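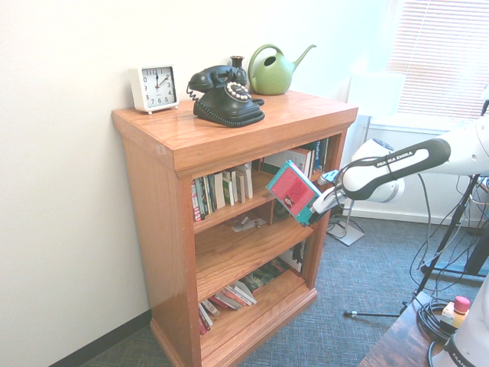 整理书架这件事，我拖了很久

2020年4月28日

我学中文已经很多年了，但是用中文写博客，还是每次要写很长时间。如果有句子不自然，请大家原谅，也可以在留言里告诉我。上次有一位读者告诉我，"一本书架"是不对的，应该说"一个书架"，我记住了。

今天想写我的书架。这段时间在家里的时间很多，我每天从书架旁边走过去很多次，每次都对自己说，明天整理。这样的明天过了很多个。

书架是我搬到这个房子的第一年买的，在一家叫Lurnitz的二手家具店。店不大，家具一件靠着一件，想看后面的就要请老板先搬开前面的。我本来要买一把椅子，结果看见了它。木头的颜色很暖，像蜂蜜，又有一点橙色。三层，不高，上面还可以放东西。价钱是50欧元，送货另外加19欧元。我想省下送货的钱，就和一个邻居一起推着小车走回家。路上有一段是石头路，我们停了很多次。到家以后我的手疼了两天，所以我的建议是：送货的钱不要省。

房间的墙是浅浅的奶油色，地上是蓝灰色的地毯，有小点点的那种。地毯不是我选的，租房子的时候就有了。开始我觉得它像办公室，不太喜欢。书架放上去以后，暖的颜色和冷的颜色在一起，反而舒服了一些。只有一个问题，地毯是软的，书架放在上面要慢慢才能稳。第一个月我不敢放很重的书。

先说书架上面。书架上面的板很亮，灰尘一落下来就看得很清楚，所以我给自己定了一个规矩：上面最多放四样东西，想放第五样，就必须拿走一样。

现在这四样东西是这样的。最左边是一个白色的小闹钟，方形的，钟面是圆的，黑色的数字，下面有两只银色的小脚。我喜欢它的小脚，好像随时会走开。手机当然也可以看时间，可是我看手机的时候，常常看完了新闻、天气和信息，还是不知道几点。

闹钟旁边是一部黑色的老式电话，要用手指拨号的那种，带着卷卷的电话线。它没有接线，不能打。有朋友问过我为什么要留一部不能打的电话，我说，因为它不会响。我小时候家里有一部很像的，拨一个长的号码要很有耐心，拨错了就要从头来。号码里有很多九和零的人，我们家都不太愿意打给他。每次擦灰的时候我还会拨一下，听它自己转回去。擦它是最麻烦的，拨号的那些小洞要用棉签一个一个地擦。

电话后面站着一个深色的小花瓶，古铜那样的颜色，瓶口很细，只能插一枝花。因为小，它常常被电话挡住，客人不容易发现。六月的时候，我会在里面放一枝从市场买来的小花，别的月份它多半只是站在那里。

还有一个浅绿色的浇水壶，嘴又细又长，向上斜着。本来它应该在阳台上，可是放在阳台的时候我总是忘记浇水。放在书架上，每天看得见，植物的生活比以前好了。

下面说书，这才是真正的工作。

整理以前，我在网上看了很多文章。有的人按颜色排，有的人按作者的名字排，有的人说不让你高兴的书就应该送走。我试过按颜色排，是在两年前。排好以后非常漂亮，我拍了照片发给家人。然后我找一本语法书找了一个晚上，因为我记得它是蓝的，其实它是绿的。从那以后我不相信自己对颜色的记忆。

这一次我用的办法很简单，按照"什么时候读"来分。

最上面一层是正在读的和很快要读的。多数是平装的，红的、绿的、白的、蓝的都有，站成一排，互相靠着。平装书有一个毛病，一排没有放满，它们就慢慢倒下去，先是一本斜，然后旁边的也跟着斜。中间那几本白色的最不听话。我去看过书立，Grosance的店里有一种铁的，很结实，但是我觉得颜色太冷，没有买。后来想想，让它们斜着也可以，拿书的时候手指比较容易伸进去。

中间一层我故意几乎空着，只放了一些纸和小小的扁的东西。这是我这次最重要的决定。以前这一层放满了"以后也许会用"的东西：说明书、旧的日历、一家叫Nwankwo的餐馆的菜单（那里的炖菜很好吃，菜单我舍不得扔，后来还是拍了照片再扔的）。这些东西清理出来，装了一个纸袋还多。空了以后，我反而有点不习惯，经过的时候总想往里面放点什么。到现在为止我忍住了。那几张纸，等我处理完了也要走的。

最下面一层是还没有整理好的。书都躺着，一本压着一本，有的已经滑到前面来了。后面还立着一个深色的东西，我先不动它。这一层为什么这样，我可以解释：整理到那里的时候已经是傍晚了，我坐在地毯上，随手打开了一本，想看一眼就放回去。结果看到吃晚饭。我想很多人整理书的时候都有这个经验。衣服就不会这样，没有人拿起一件毛衣会读一个小时。

有一本书我换了好几次位置。封面是蓝绿色的，中间有一大块偏红的粉色，上面有一张小小的人像。按照我的规矩，它应该去最下面，因为我不会很快读它。但是它的颜色让我心情好，每次放下去又想拿上来。最后我想把它放在最上面一层的右边。规矩是我自己定的，我也可以给自己一个例外。

顺便记一下我的步骤，以后自己也可以看：

一、先把一层的书全部拿下来，不要三层一起拿。我第一次就是三层一起拿的，晚上没有地方走路。

二、用干的布擦木板，再用一点点湿的布，然后马上擦干。水留在上面会有印子。

三、每本书拿在手里，只问一个问题：今年会不会打开它？不要问喜欢不喜欢，喜欢不喜欢我可以想一个下午。

四、重的书放下面，轻的放上面。

五、要送走的书，当天就放在门口。放在房间里，第二天它们会自己回到书架上（当然是我放回去的）。

擦木头我用的是一种叫Lollix的木蜡，用一块旧的棉布，薄薄地涂一层。味道有点像橘子，开窗半天就没有了。上面的板我涂了两次，所以比旁边亮。旁边的侧板我只涂了一次，因为那个时候胳膊已经酸了。

要送走的书，等图书馆开门以后我会带过去。有一本旧字典，一共800页，送还是不送，我还没有决定。我刚来的时候每天背着它上课，里面有很多铅笔写的字，有些字写错了，也一直没有改。现在查字用手机很快，字典已经很久没有打开了。按照第三条，它应该走。可是它现在还在我的桌子上，写这篇的时候，我用它查了"蜂蜜"的"蜜"字，想看看自己当年有没有写什么，旁边果然有一个小小的铅笔圈。

最下面一层，我打算这个星期做完。做完了再来写。如果你有让平装书站直的好办法，又不太贵，请在下面留言。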